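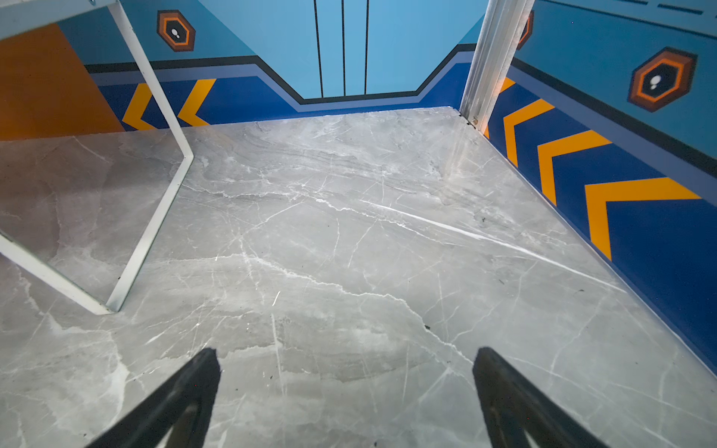

Hi all, I finally got the pantry shelf cleared out this weekend, so I can answer Amparo before another week goes by. I'm going with wiping the tile and repainting nothing. The gray marble pattern hides a lot, but with all those white veins you have to get right down to it before you notice the little dark specks, and there are still a few I missed. I'm also keeping the light blue wall with the royal blue band along the bottom. I know Unai thinks the stepped bit in the stripes looks like a swimming pool (it does, a little!) but I've gotten fond of it.

Amparo Ortuño wrote:
> Does anybody have a system for dry pasta? We're up to 30 boxes between
> the two cupboards and I keep buying more spaghetti when what we're out
> of is the short stuff. Also, do you leave it in the box or move it to
> jars? Tiburcio swears by jars but he has the Omdale ones with the good
> lids and I'm not paying 60 dollars for a set.

So, jars. I had five of the Omdale ones and I gave them to Johannes last spring. They're lovely but a whole box of spaghetti never quite fit, and I'd end up with an inch of it in a bag with a clip on it, every single time. Now I leave everything in the box until we open it, and I write the month on the end with a marker. November goes behind October, and so on. Not fancy!

What did help was taking everything out and putting it on the floor first. I was sure we had no long pasta left.

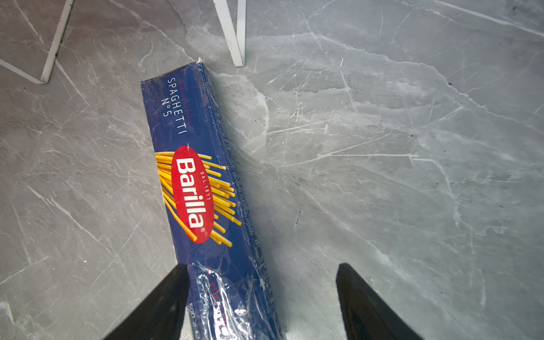

Barilla spaghetti n°5, the 500 g box, still in its plastic

I'm a little suspicious of that torn corner at the far end, so it's going in the pot first. Casimiro's rule is that anything with a ripped box gets eaten the same week, and I think that's a good one to steal.

Amparo, if you want my old wire rack from Jaltska you can have it, it's just sitting in the garage. It takes the boxes lying down, and you can read the ends without moving anything.

Unai Requena asked me off list about moths. Bay leaves did nothing for us. Freezing the flour did.

Tiburcio, what size are your tall jars?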